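Cable routing and cloth fixing on two-arm benches: what do you write into the procedure?

Started by tarn_fettle, September
6 replies

tarn_fettle
I am rewriting the bench procedure for our shirt folding cell and would like to compare notes. The current text says only that "the work surface shall be secured" and "cables shall be kept clear of the work". Neither can be audited. My draft asks for clamps on the cloth at every side the arms pull towards, cable slack checked at both ends of travel, and no loose items inside the reach of either arm. Is anyone stricter than that?

Borkton_Ops
Ours is close. We add a stop button within reach of the operator's seat, tested at the start of each shift and signed for. Slack is checked with the arm at full stretch and again fully folded, at slow speed.
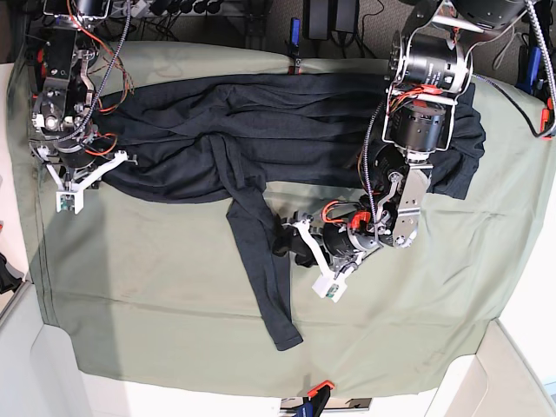 Photo: Efthymia Spanos / Lorkum bench notes

espanos
Posting mine for comment. Cloth is clamped at the front, with clips at the back and right. The left gripper is holding down the folded sleeve and the right one is open over the end of the shirt body. I run the braided cables down the arms and leave a loop of wire at the top of the right arm for the shoulder movement.

Borkton_Ops
Two remarks. The orange and red loop would fail our check. We want it tied at two points so that it can't catch on the bracket. Also, there is a blue-handled tool by the table edge next to the left arm. Under our rules that goes on a rack before power is applied.

espanos
Accepted on the tool. I disagree on the loop. Tie it at two points and the bend is forced into a short length near the connector, and that is where we get broken conductors. Inspection every 900 cycles has served us better than ties.

quillon
Depends on the tie. A soft strap with free play is fine, a tight nylon one is not. The Sarpong guide we work from gives a minimum bend radius and leaves the method open. I'd write it that way.

tarn_fettle
Bend radius can be measured, so I'll use it. What about wrinkles? The cloth hangs in folds over the front edge there.

espanos
Folds below the edge don't matter to us. Within the working area we allow 3 mm of lift, checked by hand before each run.

Brenero_dk
I'd leave the cloth out of a safety procedure altogether. It affects the quality of the fold and belongs in the set-up sheet. If you mix the two, people start treating the safety items as optional as well.

tarn_fettle
Partly agree. A cloth that pulls free can end up wound into a wrist, so the clamps stay in. Flatness moves to the set-up sheet. Revised draft to follow once I have the bend radius figures from our cable supplier.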